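About Clernovon

Clernovon is a linen service for restaurants, small hotels and event halls. We rent, wash, press and deliver tablecloths, napkins, aprons, kitchen towels and bed sheets. Our plant and office share one building on the east side of Paewai, next to the rail yard.

The company started as the back half of a dry cleaning shop. The shop had one hotel customer, then a second, and after a while the sheets took up more room than the suits. We sold the counter business and kept the washers. Today we have 32 employees and 4 delivery trucks, and we have been in business for 20 years.

What we do

Most customers are on a weekly route. The driver drops off clean stock, picks up the soiled bags and leaves a signed count. You pay for what you use, plus a small charge for items that come back burned or cut. Ordinary stains, including wine, candle wax and grease, are part of the job and are not billed.

For weddings and banquets we rent by the piece. The largest single order we can fill from our own shelves is 1,000 napkins in one color. White, ivory, sand and navy are always in stock. Other colors have to be ordered ahead, and we ask for a deposit on those. 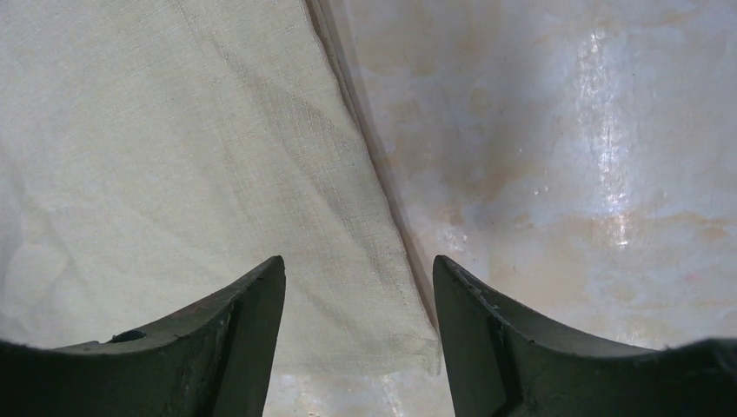
Linen and cotton are washed separately from polyester blends. Blends dry faster and come off the press flat, but they don't soak up much, and some restaurants don't like the feel of them. We carry both and will send samples of each before you sign anything. If you already own your tablecloths, we can wash them for you under our Neleo plan. Each piece gets a heat-sealed label inside the hem so it goes back to the right place.

Where we work

Our routes cover Paewai, Clanus and the towns along the river road between them. We don't deliver north of the county line. Customers there can pick up from the loading dock by arrangement.

The water

A laundry uses a lot of water. In February we put in a second holding tank, and the final rinse from each load is now saved for the first wash of the next one. Detergent is measured by pump. Worn-out sheets are cut up and sold as shop rags.

Contact

The office is open from 7 a.m. to 4 p.m. Route changes need to reach us by noon the day before delivery. New customers can ask for a price sheet at the front desk or through the form on our contact page.

Page last updated August 28, 2019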